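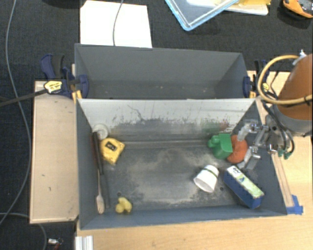 Search this site Search Go

June
By the Girnley Desk Notes writer

I got off the 192 bus one stop too early, so I saw more of Zistthorpe than I'd planned before I reached the shared office I was supposed to be writing about. Two bakeries, a shoe repair place, a lot of people sitting on their front steps. By the time I got to Timomia I was already wondering what the rents were like.

Timomia has 20 desks on the second floor of an old button warehouse, and the woman who runs it has been there for 13 years. She asked me to leave her name out ("people here know who I am, and the rest can just ring the bell"), which is fine by me. She made the coffee, I got the good chair by the window, and we talked for most of the morning.

I asked why Zistthorpe, when all the other offices were opening over in Girnley near the train station.

"I lived three streets away," she said. "I'd love to tell you I did research! I had a baby and a bicycle and I wanted to be home for lunch."

The street was pretty quiet back then, she told me. The warehouse had been divided up by a company called Ng, who stored shop fittings on the ground floor and still do. They let her have upstairs cheap on the understanding that she'd deal with the windows herself. It took her two winters. "The first winter I had four members and we all wore coats. One of them is still here, at the desk by the radiator. He's earned it."

A full-time desk is 300 a month now, with the mail shelf and the meeting room included. I said that seemed low and she pulled a face.

"It's gone up twice and I hated it both times. But look at who's in there. I've got a translator, a couple of architects, somebody who does payroll for dentists. If I charge Girnley prices I get Girnley people, and they're all very nice, but they go home at five and they don't buy their lunch on this street."

Lunch comes up a lot with her. There's a long table in the back and the rule – the only one written on the wall – is no laptops on it between noon and two. I broke it within ten minutes of sitting down and was told off by an architect.

We talked about the neighborhood for a while, and how much it has changed. She's not gloomy about it, but she does worry about the shoe repair place, whose lease is up soon. "When he moved in, I was the new thing that people complained about. A woman stopped me on the stairs and asked if I was going to turn it into a nightclub." Did she? "I have a bedtime," she said.

I wanted to know if she'd ever open a second place. She's been offered one, a bright corner unit with an elevator and proper parking, and she went to look at it twice. The second time she brought a couple of members along and they spent the whole visit asking where you'd put the long table.

"So I said no. I might say yes next time. Ask me when the roof's been done."

The roof is getting done after the summer, and she's hoping to keep the desks open while they work. She walked me back down past Ng's shelving to the street and pointed out the right bus stop for the trip home.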